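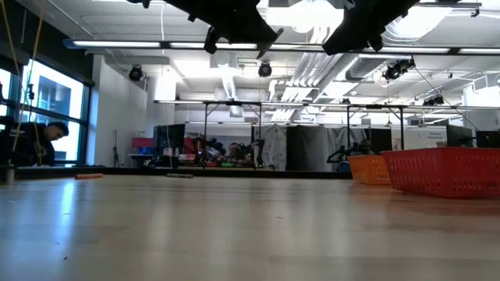

Fig. 1. Tabletop with the two baskets, larger red and smaller orange, at the right-hand side.

Section 4: Setting Up Your Table and Sorting Baskets

Welcome to the part of the guide most people turn to first. By now your Dromosholm table should be standing on its legs with the top fastened down (if it isn't, please go back to Section 3, we'll wait for you). In this section we'll get the table level, find good homes for the baskets, and set up a simple way of clearing small things off the top at the end of the day. None of it is hard. Give yourself an unhurried hour, and put the kettle on first if you like.

A word on the baskets before we begin. Your Triralen set comes with a larger basket and a smaller one, and the colors are up to you. We have used red for the larger and orange for the smaller all through this guide, as in Fig. 1, so wherever we say "the red basket" please read "the big one" if yours came in green or blue.

What you will need

The assembled table
Both baskets, rinsed and dried
A soft cloth, dish soap and warm water
A tape measure
A small spirit level
The four felt feet from the bag marked Hasto
A pencil and a few paper labels

4.1 Choosing where the table goes

A table near a window is a lovely thing to work at, and a pale wood top makes the most of the daylight. It does mean a bit of thought about glare, as the surface has a slight gloss and will throw light back at you if you sit facing the glass.

1. Stand the table where you think you want it and sit down at each side in turn. Do this in the morning and again in the afternoon if you can, because the light moves more than you'd expect.

2. Pick the side where the top looks evenly lit and you aren't squinting. In most rooms you'll be happiest with the window to your left or right.

3. Switch on the ceiling lights and sit down once more. If a long fixture shows up as a bright stripe on the wood, turn the table a quarter turn and try again.

4. Leave at least 660 mm behind your chair so that you can get up without squeezing. We used to suggest less, and Poppy Whitlock, who reads all our customer letters, collected a whole folder of bruised elbows before we changed it.

Note: Wood changes color a little in sunlight. Move the baskets to a new spot now and then during the first few weeks, so that the top mellows evenly and you don't end up with pale rectangles under them.

Caution: Keep the table away from radiators and hot-air vents. Steady heat on one side can cause the top to bow.

4.2 Getting the table level

1. Clear everything off the top.

2. Press one felt foot onto the bottom of each leg. Peel off the backing paper completely, including the little corner that likes to stay behind.

3. Lay the spirit level along the long side, then across the short side.

4. If the bubble sits off center, find the low leg and turn its adjusting screw out, half a turn at a time. Check the level after each half turn.

5. Press down gently on all four corners. The table shouldn't rock. If it does and the bubble is centered, the floor has a dip in it, and one leg needs a touch more height.

Note: Floors settle and felt packs down, so it's worth repeating these steps once a year. We do ours in May, along with the windows.

Caution: Never slide the table with weight on it. Two people should lift it, one at each short side, holding it under the top and not by the legs.

4.3 Placing the baskets

There's no single right answer here, and we've had some friendly arguments about it in the workshop. Henrik Görtz swears by having his baskets straight behind his work, where he can toss things in. Ida Meinecke likes hers to one side, the way they are in Fig. 1, with a long clear stretch of wood left over. We've written the steps Ida's way. If you're left-handed, you may want to swap right for left as you read.

1. Wipe the top and let it dry.

2. Set the red basket down near the right-hand side of the table. Bring its outer wall in by 50 mm from the edge, so that a passing sleeve can't catch the rim and take the lot to the floor.

3. Set the orange basket to the left of the red one and a little farther back. The two can sit close together, with the smaller one tucked in partly behind the larger. You lose a bit of reach into the orange basket this way and gain a good deal of table.

4. Sit down in your usual place and reach into each basket. You should be able to touch the bottom of the red one without rising from your chair. If you can't, bring it toward you.

5. Once you're pleased, make a faint pencil mark at the near corner of each basket. It rubs off later, and in the meantime it helps everyone in the house put them back where they belong.

Note: The rows of small openings in the sides let air through and let you see a little of what's inside. They'll also let slim things poke out. Pencils, skewers, knitting needles and the like should stand in a cup or go in a closed box.

Caution: Don't stack the baskets when there is anything in the lower one. The small basket will sit crooked and may tip.

4.4 Deciding what goes where

Now for the pleasant part. The idea is that anything left lying on the table in the evening has somewhere to go, and that you don't have to think very hard about where.

1. Use the red basket for things you'll want again tomorrow: the half-finished mending, the library book, the game the children haven't finished.

2. Use the orange basket for things that belong in another room. Carry it around with you once a day and drop everything off on the way.

3. Write a label for each basket and tie it through one of the openings near the rim. Short labels work best. "Stays" and "Goes" are the ones we use ourselves.

4. Keep a narrow strip at the far side of the table free for small items in daily use. A few are fine. Once you find yourself moving them to make room for a plate, they've become basket things.

Thabiso Khumalo wrote to us that his family had run perfectly well on one basket until his daughter started school, and then needed the second one within a week. If one basket is plenty for you, by all means put the other away in a cupboard. It will keep.

4.5 Clearing the table at the end of the day

1. Start at the side farthest from the baskets and work toward them. Small flat things are easy to miss on a light top, so run your hand along the wood as you go.

2. Pick things up one or two at a time. Please don't sweep them across the surface with your arm, however tempting it is, as grit underneath will leave fine scratches in the finish.

3. Place heavy items in the bottom of the basket and soft ones above.

4. Wipe the top with a damp cloth, going along the grain, and follow with a dry one.

5. Empty the orange basket before bed if you have the strength for it. If you haven't, it can wait until breakfast.

Caution: Wet glasses and anything rubber should not be left on the wood overnight.

4.6 Looking after the baskets

1. Take everything out and shake the basket upside down over the sink.

2. Wash it by hand in warm soapy water. A soft bottle brush is just the thing for the openings.

3. Rinse well and stand it on its side to drain.

4. Wait until it is fully dry before it goes back on the table. Water sits in the corners for longer than you'd think.

Caution: No dishwasher, please, and no boiling water. Heat can warp the rim, and once that has happened it won't straighten out again.

Replacement parts

Felt feet, adjusting screws and single baskets can be ordered from Lindemann under order number 453. Do mention the color you'd like, and whether it's the larger or the smaller basket you're after. Letters about anything in this section go to Ludger Engelhardt, who enjoys getting them and answers every one, though not always quickly.

Section 4 last revised 11/2/21. Continue to Section 5 for fitting the drawer.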